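Reading corner and lending shelf check, March
Checked by Daiane Brito

Shelves fixed to wall – OK
Top shelf under 40 pounds – no. Hardcovers moved down.
Spines and loose pages – 5 novels set aside for glue. Fokunari volume 8 is missing its last chapter.
Mold or damp smell – none
Age labels – the Pacheco trilogy still has no teen sticker. Reprint needed.
Loan cards – 9 overdue, mostly the Mosolau series

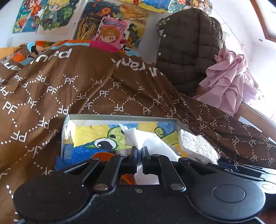
Dirceu Rocha asked that the Anum books stay together by series, even when one volume is waiting for repair, and that a slip mark the gap. Agreed – slips are in the drawer.

Step stool – rubber foot worn, do not use until replaced
Next check: April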